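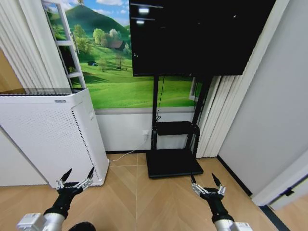
The Trash Bag Test

Ask people which chore they would hand to a machine first and most of them say dishes or laundry. Ximena Riquelme asks about the trash. She tests home robots for Orkeo, and she thinks a bag and a can say more about a machine than any folded towel.

"A towel lies still," she says. "A bag changes shape every time you touch it."

Living rooms are hard enough before the work starts. Cords run across the floor. Appliances stand close to the walls, with gaps between them that a person reads at a glance. A robot with two arms has to know where both elbows are while it looks for the thing it came to get.

Most of today's home machines use a simple gripper with two fingers. It opens, it closes, and it has no palm to speak of. Delphine Pennington, who designs hands at Ulari, likes it that way. Five fingers mean more motors and more repairs, and she would take a plain tool that runs until December over a clever one that needs service every week.
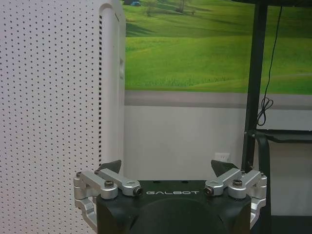
Where it gets difficult

Thin plastic is slippery and it folds over itself. Close two fingers on it and you may have one layer or four. Cameras have trouble too, as shiny black film throws back light in streaks and hides its own edges.

Riquelme's team logged 1,112 tries at bag handling and counted 94 as clean, start to finish. The rest needed a second grab or a person. She isn't bothered by the number – a year earlier the count was 15.

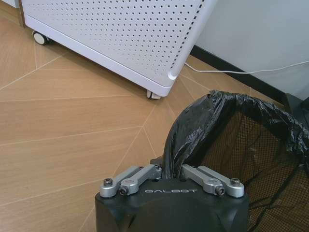
So, can you buy one?

Not for this. Gus Schumacher, who runs a repair shop in Clolthorpe, expects shop floors to get there first, where the bins are all one size and stay put. At home, he still takes the bag out himself on Thursday nights.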